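The basket years are back

Horácio Nogueira has 66 baskets in his shop in Orneck, and he will happily tell you where each one should live. His favorite spot is the kitchen table. Put fruit in a basket, he says, and people start eating it!

I tried it at home in February and I'm a convert. A low woven basket keeps lemons in plain sight – no more finding one gone hard at the back of the fridge. Leave some space in it, too. Fruit bruises when it's piled up, and a half-filled basket looks lovely anyway. 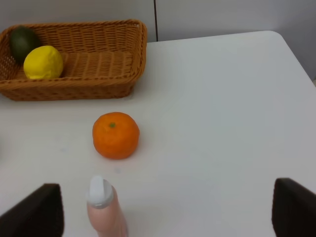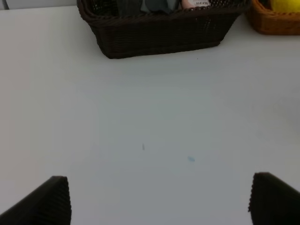

Wicker on a white tabletop, with fruit in the lighter basket (first photo) and a darker one for soft things (second photo).

Two shades of wicker side by side are a joy, and they make sorting easy: light for food, dark for everything else. Normunds Ķēniņš, who weaves in Ferkthorpe, spends 5 hours on a small rectangular one and always starts with the base. For cleaning, he uses a dry paintbrush – it gets right down between the strips.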